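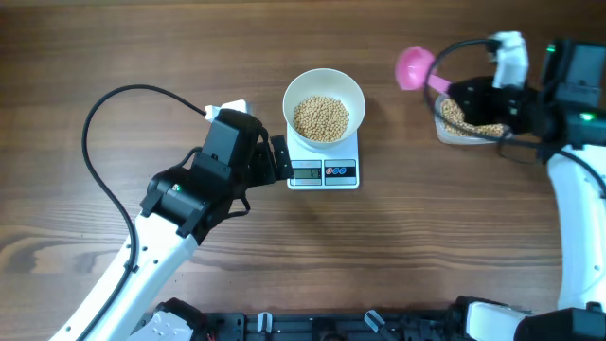

Soybeans on the kitchen scale, white bowl

Home | Browse lists | Threads | Search archive | Log in

Filed under: Beans, Grains & Home Soymilk

Re: weighing dry beans – am I doing this right?
21 May 2023

Hello Majdi, and hello to everyone else who has been following along,

Thank you for such a nice long message. I read it over breakfast and then went and got the scale out, so you have given me a very pleasant morning.

Majdi Mahasneh wrote:
> I have been making soymilk every week with the beans from the
> Weerakoon shop in Dindell and it never comes out the same twice.
> My old recipe says "one cup dry." I weighed my cup and got 200 grams
> one day and less the next. Do you all weigh your beans? And do you
> weigh them in the bowl or tip them onto the scale? Mine roll
> everywhere, I am still finding them under the stove.

Yes, weigh them, and please do it in a bowl! Soybeans are round little things and they will find every gap in your floor. I like a bowl with a wide rim, like the white one in my picture, and I let them heap up in the middle. Put the empty bowl on first, press the zero button, wait for the display to settle, and then pour. If you forget to zero it (I do this more than I'd like to admit), weigh the empty bowl afterward and take that off.

One thing to look out for with a bigger bowl is that it can hang over the front and cover up the numbers. I set mine a bit toward the back so I can still read the display and get at the buttons.

As for your cup, I don't think there is anything wrong with it. A cup that's been shaken down holds more than one that's been scooped and leveled, and the beans themselves vary from bag to bag. My mother's measure was a chipped teacup and her soymilk was lovely, but she had made it so many times that she could tell by looking at the pot.

For a small batch I use 122 grams of dry beans. I know that is an odd number – it's what fit in the jar I used to soak them in when we lived in Hurnton, and I have simply kept it. I pick out any broken ones, rinse them well, and soak them overnight in plenty of water, with room for them to swell.

Does anyone still have the soaking chart that Jasley posted last June? I printed it and then lost it, and I'd be so glad to have it again.

Do let us know how the next pot goes, Majdi, and good luck with the ones under the stove.

Warmly,
Your friend with the soaking jar

Previous in thread | Next in thread | Reply to list

Contact the list owner | Back to top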